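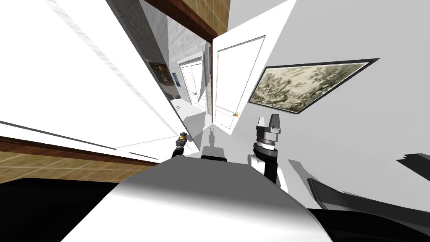 Jae-in Ahn wants to know why yawns are catching, and whether you can catch one from a dog. Good questions, both. Fair warning: you will probably yawn before the end of this page, and I shall try not to take it personally.

2 min read

A yawn is a very big breath in, a stretch of the jaw and a shorter breath out. People used to say it was the body's way of getting more oxygen. Then scientists gave volunteers extra oxygen to breathe, and they went on yawning just the same, which was rude of them but useful.

Another idea is that yawning cools the brain a little, like opening a window in a stuffy classroom. It might also help wake us up when we are bored. (Teachers, take note.)

Catching yawns is stranger. Seeing one can set you off. So can hearing one, or reading the word "yawn", which I have now used rather a lot. Babies yawn before they are even born, but they don't seem to catch yawns from other people until they are a few years older.

And dogs? Some of them do seem to catch yawns from humans. Scientists still argue over what it means. Dogs also yawn when they are worried, so if yours does it at the vet's, it may not be sleepy at all.

Try it at breakfast. Yawn widely, say nothing and watch your family.

13 comments · 100 shares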